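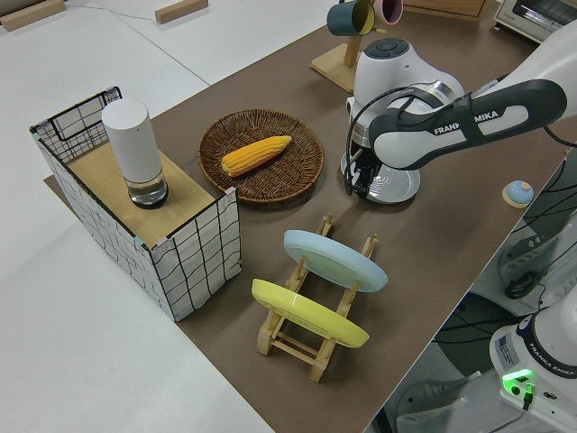 Glaze bench, Asden workshop. August, book started 8.40 am.

Carrying on with Sultana, the brown for the Lasbridge tableware. The last firing came out pinholed on the rims and slightly dry on the feet side of the test tiles, with a good colour everywhere else. The colour is not the problem and I don't want to touch the iron again. Today is water, sieving and a slower top end.

Clay is the same red earthenware as before, from the bags by the back door. One bag has gone stiff down one side and I have put it aside to be wedged back in with the softer stuff. Please don't throw from it for tests. The shrinkage figures are muddled enough already.

Mixed a 400 g dry batch to the recipe on the inside cover of this book, no changes. Water 370 g, added first, then the dry on top, left to slake with the lid on. Last time I stirred it straight away and had lumps of clay that would not go through the mesh. Left alone it went down by itself and the lumps I found afterwards broke up under a thumb. Sieved twice through the 80 mesh. A bit of grit stayed behind on the first pass, dark and sharp, which I take to be coarse iron. Kept it in a twist of paper taped to the facing page in case it turns out to be something from the bucket.

The mix felt thin at first. It thickened on standing, as this one always does, and by the time the kettle had been on it was closer to single cream. I did not add any more water. If anyone tops it up please write it on the lid. 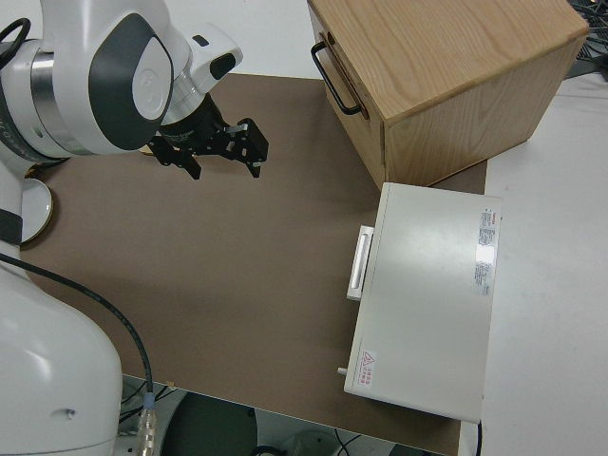
White arm and black gripper over the table.

Dipping. Tiles were biscuit fired with the last Lasbridge load. Wiped with a damp sponge and left on the radiator shelf until they looked dry. That is a change from last time, when they went in the bucket dusty, and dust alone could account for some of the pinholes. I would have liked to change one thing only but there is no sense in glazing dusty tiles to make a point.

Count of three for the first lot, count of five for the second, and a double dip on the top third of each so there is an overlap line to look at. Marked the backs with oxide pencil: S for Sultana, then the count, then a dash if the tile was bent at the rim to copy the plate edge. The bent ones matter most. The flat tiles have never pinholed badly and I think they have been flattering us.

The five count went on too thick at the lower edge and made a bead. I shaved it back with a blade when it was leather dry, or whatever the right word is for glaze at that stage. One tile flaked where I shaved it. It has gone in anyway with a cross on the back.

Wax on the feet: the new tin spreads further than the old and creeps up the side of the foot if the brush is loaded. Wipe the brush on the lip. There is a smear on one of the bent tiles that will come out as a bald patch and should be ignored when reading the results.

Kiln. Small front loader, middle shelf only, with the tiles propped on stilts. Programmed the Stendance controller as follows.

Up slowly with the bung out until the damp was gone, bung in after that. Full rate to red heat. Then slow it down for the last part and stop at 1,132 degrees. Hold 16 minutes. Last firing had no hold at all, only a straight cut off at the top, and I think the glaze was freezing before the bubbles could close over.

The Stendance still forgets the hold if you go back a step to correct a rate. It shows the segment on the list with the time blank. You have to go right through to the end again and press save twice, and after that it keeps it. I lost a good part of the morning to this in the spring and have written it on the wall beside the kiln, but the note has been painted over. 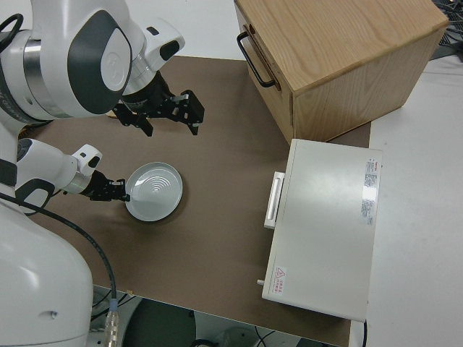 Firing went on at 11.15 and I stayed until the bung was in. Climb was steady, no tripping. The left-hand element glows later than the right and catches up. I put cones on the shelf at the front and the back to see whether that makes any difference where the tiles are.

While it was going I went back through the Lasbridge notes. They want the plates to stack without the foot marking the face of the one below. Our foot ring is turned flat and then sponged, and it scratches Sultana if you twist one plate on another. Rubbing the fired foot with a wet stone cured it on the seconds I tried. It takes a minute or so a plate and leaves a grey slurry that must go in the settling bucket and not down the sink. I would sooner turn the foot with a rounder edge and save the rubbing. Needs trying on the next throwing day.

They also asked again about a paler brown for the side plates. Sultana thinned goes orange and patchy, so it would have to be a separate glaze. I have not started on that and don't intend to until this one is settled.

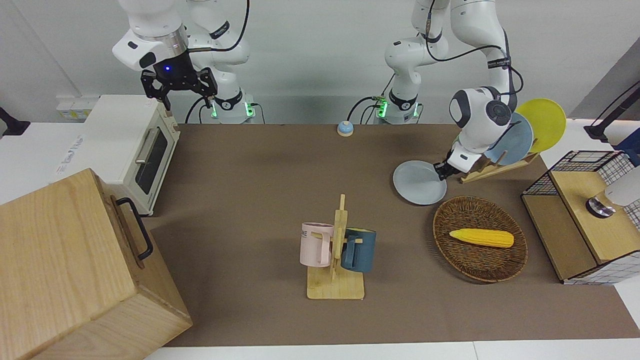

Pale grey plate held by the rim, with the blue-grey plate and the yellow one in the rack.

Opened the next morning once it was down far enough to touch the shelf with bare hands. Front cone bent well over, back cone a shade less. Enough difference to see, not enough to worry about.

Three count, flat: clean, colour even, slightly thin at the overlap edge. Three count, bent: clean except one with a couple of pinholes near the corner. Much better than before. Five count, flat: good and rich, the bead has run a little and stopped. Five count, bent: still pinholed along the rim where it is thickest, though the holes are smaller and some have healed to dimples. The flaked tile crawled, as expected. Bald patch where the wax was.

Dry look on the feet side has gone on all of them. I put that down to the hold but can't prove it from one firing.

Going with the three count. To do: same again with a longer hold for the bent tiles, same bucket, no more water. Order stilts. Rewrite the kiln note on a card and pin it up inside the cupboard door. Remaining Sultana is on the low shelf with the lid taped, stir well from the bottom before use.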